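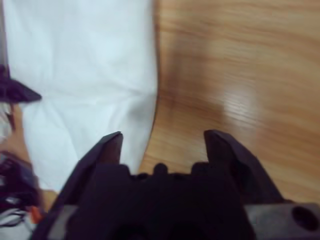

**tuvstead_annex:** wash it before you do anything else with it. hot wash, then decide. a white cloth on a wood floor picks up every bit of grit you own

---

**pinhem** (original poster)

ok but I'm not keeping it white forever, that's the whole question. Quick version for whoever skipped my first post – big white cotton cloth, been using it as a drop cloth on the wood floor while I paint trim. Two rooms left. Do I keep using it or go buy real canvas? Moving stuff back in soon so need to decide like tonight

---

**gritandglaze**

Canvas. Thin cotton lets drips straight through, you won't see it till you pick the thing up. Ask me about my hallway. Or don't

---

**marlo_b**

disagree. For trim it's fine if you fold it double. You're not rolling a ceiling. I did a whole upstairs on old bedsheets, one spot on the floor, came off with a damp rag

---

**gritandglaze**

one spot on the floor is one spot too many for me but ok

---

**tuvstead_annex**

The slipping is what bothers me more than drips. Sheet on a finished floor plus a step stool = bad. We had Zoubi rubber mesh under ours, cut it to fit along the baseboard. Stayed put

---

**pinhem**

Oh it slips all right. Bunches up every time I move. I keep kicking it flat and two minutes later its all wrinkles again. Paint pools in the folds too, then I kneel in it

---

**marlo_b**

tape the edge on the wall side. Low tack. Leave the room side loose so you can shift it

---

**sixpanel**

Careful w/ tape on a floor finish that's new. What is it, oil or poly?? If it was redone this year don't tape it at all

---

**pinhem**

Poly, done in April. Zukonex something, satin. The floor guy left half a can

---

**sixpanel**

then no tape on the boards. Tape to the baseboard if you must, below the part you're painting. Or weigh it down – books, paint cans with the lids ON

---

**gritandglaze**

Agree on no tape. Also sand the trim BEFORE the cloth goes down or shake it out between. I put 200 on the first pass and 400 after primer and the dust sits in the weave, then you drag it across your nice satin floor. That's how you get haze

---

**marlo_b**

400 on trim is overkill lol

---

**gritandglaze**

It is not. Run your hand over it

---

**marlo_b**

I have. It's trim. It's six inches off the ground

---

**tuvstead_annex**

boys. Can we get back to the cloth

Mine goes outside over the rail, beaten with a broom handle, then vacuum the floor, then back down. Every evening. takes no time

---

**pinhem**

Will do the shaking. I was just rolling it up with everything inside and unrolling next day, whoops

---

**sixpanel**

yeah dont do that

---

**oldjelly**

Jelanetti runners. Canvas on top, plastic backing, made long and narrow for exactly this. I have 3, they go around a room end to end. Washed them maybe twice ever

---

**marlo_b**

plastic backing is slicker than a sheet on poly, just saying

---

**oldjelly**

Not the ones I've got. Maybe the old kind

---

**pinhem**

Ok. Doubling the cloth for the small room tonight, mesh underneath if the store has it, cans on the corners. Runner for the big one if I can find one. 200 only, sorry gritandglaze, I'm out of the other and not driving back

---

**gritandglaze**

your trim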